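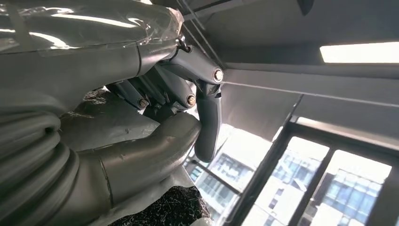

I spent most of May putting the back room in order, and the plastic sheeting took longer than anything else. Sheeting is easy to buy and hard to store. It never goes back to the size it was on the roll, and once it has been crumpled it stays that way.

My first plan was to fold every piece flat. I did this for two evenings. The folded stack slid off the shelf both times, so I gave up and went with rolls. An old cardboard tube works well as a core. Lay the sheet on the floor, fold it in half the long way, put the tube at one end and roll slowly. Smaller sheets can share a tube.

I keep the clear film apart from the heavier gray sheets. The clear film is fine for dust, but it tears if you drag it over a corner. The gray is better for anything that gets moved around, and it can be used again many times. White goes with the clear.

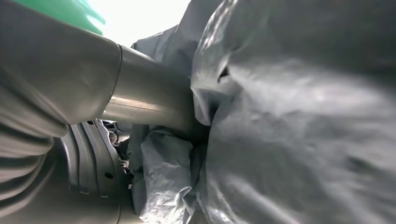

Bianca Lazăr

The next question was what to keep. I kept any piece big enough to cover a chair and put the rest in one bag for paint jobs. Tape has to come off before rolling. If it stays on for the summer it leaves a sticky line, and the next sheet picks it up.

I bought a box of cloth ties from Sowerby for $8 and they hold the rolls better than rubber bands, which dry out and snap. Ayman Nseir told me to write the size on each tube with a marker. I was doing it by color before, and I unrolled the wrong one every time.

The rolls now stand upright in a bin behind the door. The bin is a little too short and the longest one leans, but it doesn't fall over. I still have the top shelf to do, mostly old extension cords and two boxes I haven't opened since we moved here. I'll get to those in the evenings after work, probably starting with the cords.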